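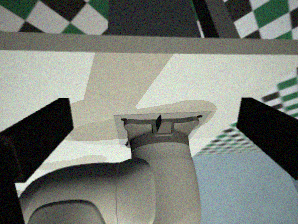
Minutes of the Tikunura District Residents' Assembly
Sun 2 November, Trevaskis Hall

Present: Coralie Pryor (chair), Rhys Mudgway, Úna Mulcahy, Keith Pearce, and a very full room of residents, with folks standing along the back wall by the time we got going.
Apologies: Tipene Rutherford, who was at his daughter's recital and sent his good wishes.

1. Welcome
Coralie thanked everyone for giving up their afternoon, and especially the families who had driven down from Citomby on that road. The July minutes were read and accepted, once the spelling of Mulcahy had been put right.

2. Moving the land records office
Keith went over the province's proposal to close our land records office and send all its business to the Citomby branch. He reminded us that it is a 90 minute drive each way in good weather, and that plenty of people in the upper valley don't drive at all. Several residents spoke, some of them at length, and feelings were strong but everybody was heard out. One gentleman told us about his late father's deed and the trouble it caused, and the room was very kind to him.

Úna reported that the petition now has 1008 signatures, and she got a nice round of applause for it. Rhys wondered whether we might ask for a compromise, with the office open 2 days a week, but most speakers felt it was too soon to be offering that.

Agreed: to ask the deputy governor's office for a meeting before any files are moved. Keith to draft the letter, Úna to attach the petition. Carried, with seven against, who would have preferred a march.

3. Seat on the provincial council
Rhys explained that the upper valley still has no member of its own under the new map. Coralie said she would love to see a proper discussion of this, and it was held over so that Tipene can take part.

4. Other business
The bus shelter at Zurus Bridge was raised again. Rhys will call the roads department.

Coralie closed the meeting with thanks to the ladies who made the soup. Next meeting to be set once we hear back from the deputy governor.

Minutes taken by Úna Mulcahy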